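Olá, Valdis,

17 de julho de 2019

Segue o relatório de andamento das placas de calibração, um bocadinho mais comprido do que tinha prometido (já sabes como eu sou). Desde maio aconteceu bastante coisa e prefiro contar tudo de uma vez, incluindo as partes que correram mal.

## O padrão

O desenho está fechado! Ficámos com o xadrez clássico a preto e branco, com as casas pretas lisas e um marcador quadrado dentro de cada casa branca. Não há marcadores repetidos na mesma placa, e foi isso que me deu mais trabalho, porque a primeira versão do ficheiro repetia uma linha inteira e só dei por isso quando já tinha a prova em cima da mesa. Fui ao gerador, encontrei o índice trocado, corrigi e voltei a exportar tudo. Agora cada placa sai com uma lista dos números dos marcadores, pela ordem em que aparecem, e essa lista vai dentro da embalagem.

A margem branca à volta de cada marcador também mudou. Na proposta original era muito apertada, e nos testes com pouca luz os cantos dos marcadores confundiam-se com as casas pretas vizinhas. Demos-lhe mais folga e a leitura melhorou logo. Perdeu-se algum tamanho no marcador, mas a equipa da Asden viu as duas versões lado a lado e escolheu a nova sem hesitar.

## Impressão

Fizemos 19 provas até agora. Destas, 11 passaram na medição e as outras 8 foram para o lixo (bem, para o monte do papel de rascunho, que já está de um tamanho respeitável). Quase todas as rejeitadas tinham o mesmo defeito: o padrão saía ligeiramente esticado num dos sentidos. A olho ninguém dava por nada, mas a régua dava, e num objeto destes um erro de escala estraga tudo o que vem depois.

A Kovalchuk, que nos faz a impressão, foi impecável. Desligaram o ajuste automático da máquina, repetiram três folhas sem cobrar e mandaram-me as definições por escrito, para não andarmos a adivinhar na próxima encomenda. Pedi-lhes também um preto mais fechado e um acabamento mate — o brilhante fica lindo na parede, mas com um candeeiro por cima aparece uma mancha clara no meio das casas pretas e lá se vão os cantos.

## Montagem

Esta parte ainda me tira o sono. A folha tem de ficar completamente plana, e colar uma superfície deste tamanho sem bolhas é um desporto. Experimentei dois métodos:

- **Cola em spray:** rápida, mas não perdoa. Se a folha assenta torta, fica torta.
- **Película adesiva da Konura:** mais lenta e mais cara, só que se vai destapando aos poucos e deixa corrigir pelo caminho. Para mim está escolhida.

Ainda assim, duas das placas montadas ganharam uma ligeira barriga ao fim de uma semana na prateleira. Desconfio da humidade do armazém. Passei as restantes para a sala da frente, deitadas, com folhas de separação pelo meio, e vou medi-las outra vez antes de enviar seja o que for.

## Contas

Dos 2000 euros que a Trimeden pôs nesta fase, a maior parte foi para impressão e película, como estava previsto. A única despesa fora do plano foi uma régua metálica decente, que eu devia ter comprado no primeiro dia. Mando-te as faturas em separado, já digitalizadas e com nome de ficheiro que se perceba, prometo!

## O que falta

1. Repetir a medição das placas que estão em repouso.
2. Acabar a folha de instruções (limpeza, arrumação, como conferir a escala). O texto está escrito, faltam os desenhos.
3. Resolver a embalagem. Os tubos estão fora de questão depois de montada a placa, e as caixas planas que encontrei são todas pequenas demais ou caríssimas.
4. Decidir contigo se fazemos uma segunda versão com casas mais pequenas.

Sobre o ponto 4, a minha opinião é que sim, mas mais para a frente. A Asden perguntou por ela duas vezes, portanto interesse há. O ficheiro adapta-se numa tarde; as provas e a montagem é que comem as semanas, e eu preferia ter primeiro a questão da barriga resolvida.

Preciso de uma resposta tua sobre as caixas — se a Trimeden aceitar que se gaste um pouco mais aí, consigo encomendar já e não perdemos tempo. Se preferires falar por telefone, liga de manhã, que à tarde costumo estar com as mãos cheias de cola.

Um abraço!
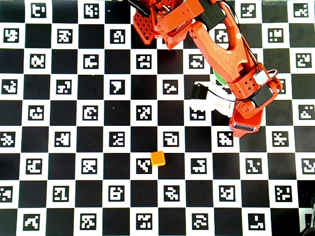 *O padrão xadrez visto de cima, com um marcador diferente em cada casa branca.*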